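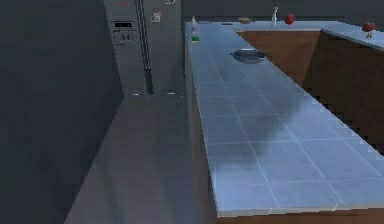

I finally watched Viltico last weekend, after two years of people telling me it was slow and one person telling me it was the best thing they'd ever seen in Italian. It is slow. It's also wonderful, and I want to get some of it down before it fades. Most of the movie happens in one house over one summer, and a good third of it happens in the kitchen, where the grandmother shells beans and listens to her sons fight in the next room. The counter in there has pale square tiles with white grout lines, the kind that run off into the distance if you stand at one end, and the director is crazy about those lines. She puts the camera low and lets you look down them while somebody slams a door. The first time I thought, okay, nice tiles. By the fourth time I was dreading them, because somebody was always about to say something awful.

The story, if you haven't seen it: two brothers come home to the village to sell the family olive press. One has money and one doesn't, and each of them thinks the other got the better deal. A buyer from the city keeps almost arriving. The grandmother owns the place on paper and hasn't been asked. You can probably guess a lot of it from there, and you'd be right until the last 40 minutes, when it goes somewhere I didn't see coming at all (I won't spoil it, but watch what she does with the keys).

I'd seen one other film by the same director, Prillen, which I rented in December a few years back and gave up on halfway. I had a cold and it was a very gray movie about a ferry. Now I want to go back and try again, because so much of what I loved here must have been in that one too and I just wasn't in the mood.

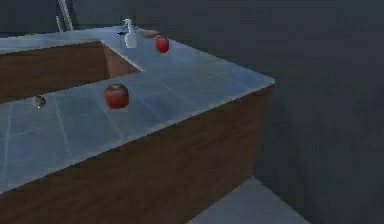
Last updated: August 25, 2026

What I loved most is the sound. There's hardly any music. You get cicadas, a radio with bad reception, plates, a truck changing gears way down the hill. When music does come in, it's a brass band practicing badly somewhere outside, and I laughed out loud and then about a minute later I was crying, which was annoying as I had a plate of pasta on my lap.

The acting is great all the way down. The older brother could have been a plain villain and he just isn't, he's tired and embarrassed and he overtips at the bar. The younger one is charming for an hour and then you start to notice he never pays for anything. I went back and checked, and he really doesn't – not one coffee!

Stuff I didn't love: the subplot with the schoolteacher goes nowhere. She's in it for three scenes, she lends somebody a bicycle, and she's gone. I read on a forum that there's a longer cut where she matters more, and I'd happily sit through it. The subtitles on the version I rented were also kind of rough. The village has roughly 3,000 people in one scene and 300 in another, and I'm pretty sure that's the translation.

If you want to see it, the disc from Estetti is the one to get. The picture looks a lot better than the stream I paid for first, and the subtitles are a different translation, so I may end up with an answer on the village. It comes with a short making-of that is mostly about finding the house. They looked for ages, apparently, and then the owners didn't want the floor touched, so the crew went around in socks.

Our little theater downtown, the Leclerc, is supposed to be showing it in their Sunday series this fall. I'd go again. The night scenes were pretty murky on my TV and I think I missed half of what was going on in the orchard. The seats there are terrible, so bring a cushion. I always forget mine.

Next up is either Prillen again or that French thing with the lighthouse that's been sitting on my list since spring. If you've seen Viltico, come tell me in the comments what you thought about the keys – and please put a spoiler warning on it for everybody else.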